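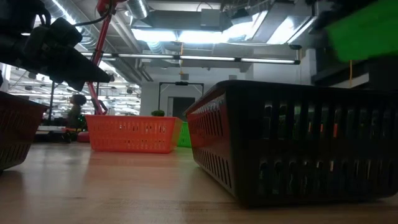 *Plastic baskets on a wooden tabletop.*

## Scale and weigh-in changes for the winter cards

Both scales used for our amateur boxing weigh-ins were checked in December. The platform scale at Trenthorpe read correctly across the full range. The portable scale that travels to Hetstead read high by 0.4 lb at the lighter weights and was accurate above 150 lb. It has been adjusted and checked again. Results from the last Hetstead card stand. All boxers on that card made weight on the uncorrected reading, so a true reading would have been lower in each case.

The error was traced to the floor. The Hetstead changing room has rubber matting over an uneven concrete slab, and one foot of the scale was carrying very little load. The portable scale will now sit on a rigid board, leveled with the bubble gauge, and will be moved out to the corridor if the bubble can't be centered. Please don't shift it once it has been set. If it is moved for any reason, tell the official on duty and the zero check will be repeated.

### Check weights

Ülle Liepiņa has bought a set of cast check weights from Eglītis. The small weights are marked in grams (1000 and 2000) and are used to confirm that the display responds to a small change. The large ones are stacked to test the scale close to the limits we use most. The scale will be tested before the first boxer steps on and after the last one steps off. If the two tests disagree by more than 0.2 lb, the official will record it on the sheet and both coaches in any affected bout will be told before gloves go on.

### Order of the weigh-in

Weigh-ins open at 8:30 a.m. and close at 10:00 a.m. Boxers see the doctor first and then go to the scale. Last season these were done in either order, and several boxers weighed in and then waited so long for the medical that they were eating late. The medical card must be signed before the scale is used. An unsigned card sends the boxer back to the medical line.

- Weights are read to the nearest 0.2 lb and called aloud.
- The coach may look at the display but may not touch the platform or the boxer.
- Shorts and a vest are allowed, with no deduction for clothing.
- Hand wraps, braces and jewelry come off. Dental retainers can stay in.

The limit is the limit. A boxer entered at 132 lb who reads 132.2 is over. A boxer who is over may try again as often as the line permits until 10:00 a.m. After that, the bout goes ahead only if both coaches agree in writing and the difference between the two boxers is no more than 3 lb.

### Test scale

The test scale in the Trenthorpe hallway is a different model from the official one and is not calibrated to it. Treat it as a guide. Yabsira Gebremichael compared the two over the fall cards, using nearly 1000 paired readings, and found that the test scale usually read low by 0.2 lb, with a wider spread when it had been carried in from a cold van. It will now be switched on an hour before the doors open.

### Cutting weight

Sauna suits are not permitted anywhere in either building, including the parking lot. Skipping rope in a tracksuit is fine. A junior boxer who is over at the first reading may try once more after using the restroom and may not exercise to lose the difference. Coaches who expect a junior to be close should enter the next class up.

### Entries

Entry forms now have a second box for the boxer's weight at the last gym session. Fill it in truthfully, since it is used for matching and has no bearing on the official weight. The Odau squad is sending boxers to the next 2 cards, mostly in the lighter classes, and matches will be posted when their forms are in.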